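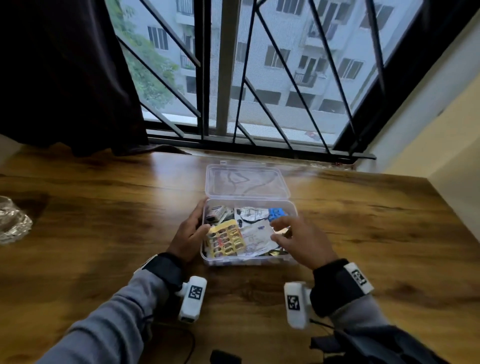

Session 4: The harbour wreck at Takbridge

Reading before class: Tierney, chapter 2, and the short survey report by Mac an tSaoi.

The Dramberg was a coastal cargo ship that sank off Takbridge harbour during a winter gale. She lies upright in 20 metres of water with 300 tonnes of scrap iron still in her holds. Fuel oil was first noticed on the beach one August, decades later.

Points to cover

Who owns a wreck, and who pays when it leaks. Compare the owner's duties with those of the harbour authority.

The exclusion zone. It was first set at 2,000 metres, then cut to 416 after fishing crews objected. Orla Tierney thinks the smaller zone was a mistake. Sinéad Nic Aodha disagrees, and her reply is in the reader.

Pumping the tanks or leaving them alone. The Zatik salvage plan proposed drilling through the hull plates from the port side. Note what it says about tides.

Seminar task: write one side of A4 on whether the oil should be removed. Use at least two of the set sources. Bring a printed copy to the next session.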